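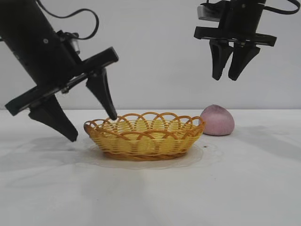 A day at the Alwood winter basket fair

22 Dec 2023

I have been meaning to go to Alwood for years, and every December something gets in the way – a cold, a boiler, a visitor who needs collecting from the station. This year I simply put it on the calendar in ink and caught the early bus, and I'm so glad I did.

The fair fills the old corn hall and spills over into the two rooms behind it. There were 101 stalls this time according to the programme, which cost nothing and had a very handy map on the back (I lost mine before lunch and had to ask for another). You come in past the tea urns, and after that you are among baskets whichever way you turn. Log baskets, bread baskets, cradles, great deep things for potatoes, and little shallow ones that would hardly hold a pair of gloves.

I have a weakness for the shallow ones. My favourite of the whole day was an oval one in golden yellow, with bands of yellow and an orangey tan going round the sides and the rim worked into interlaced loops, like the edging on a good tablecloth. Inside it was much paler, and the ring it stood on was a darker amber, so that it looked quite different depending on how you came at it. Beside it was a soft pinkish mound with faint speckles, something like a mochi or a bit of dough, and I'm afraid it made me think of my lunch.

Lunch was leek soup in the back room, four pounds with a roll, and very hot. I shared a table with a couple who had driven over from the coast to buy one particular log basket and had already bought three others.

Afterwards I went to the Stikden stall, where they were showing how a looped rim is put on. The long strands are left standing up when the sides are finished, and each one is bent over and tucked down behind its neighbours, all the way round. It sounds easy! We were each given a half-made practice piece and 40 minutes, and mine came out with one side a good deal higher than the other. The lady next to me had done it before and was kind enough to hold my last few strands down while I wrestled with them. I have put it on the windowsill with the clothes pegs in it.

Vermeulen had the largest display, mostly plain willow and mostly beyond my purse, though I did stand for a long while stroking the lid of a picnic hamper. Udano were at the far end by the radiators with dyed strands sold in bundles, and I came away with two of the yellow and one of a brown I shall probably never use.

A few things if you are thinking of going next year. The number 253 bus stops right outside, but the last one back leaves earlier than you would like, so do look it up. Bring cash for the smaller stalls. The practice sessions fill quickly and you sign up at the desk by the door – I got the last place in mine. The cloakroom will look after anything you buy, and they gave me ticket 748 for my bundles, which I found again in my coat pocket this morning.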